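Cleaning and storing hand-me-down toys

Posted Mar 20, 2021

Most second-hand toys need little more than soap, water and time to dry. Check each one over before you start and put aside anything cracked, split or missing a cover from its battery box.

Hard plastic
Wash in warm water with a squirt of washing-up liquid. An old toothbrush gets into corners and screw holes. Rinse well and stand on a tea towel with any openings facing down. Leave for 12 hours before boxing up.

Painted wood
Never soak it. Wipe with a cloth wrung out until it hardly drips, then dry straight away. If the grain feels rough afterwards, rub lightly with fine sandpaper and wipe off the dust.

Soft toys
Check the label first. Most will take a cool wash inside a pillowcase with the end tied. Dry flat, turning now and then.

Sticky labels
Warm the label with a hairdryer on low and peel from one corner. Cooking oil on kitchen roll shifts what is left. Wash again afterwards.

Shape sorters
Go round the edge of each hole with a cotton bud. Keep the shapes in a drawstring bag tied to the sorter, or they will be under the sofa by September.

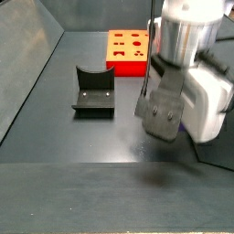
A red-orange shape sorter with holes of different shapes.

Storage
Use lidded boxes and write the contents on the end, where you can read it when they are stacked. Lofts get too hot for soft plastic, so use a cupboard if you have one.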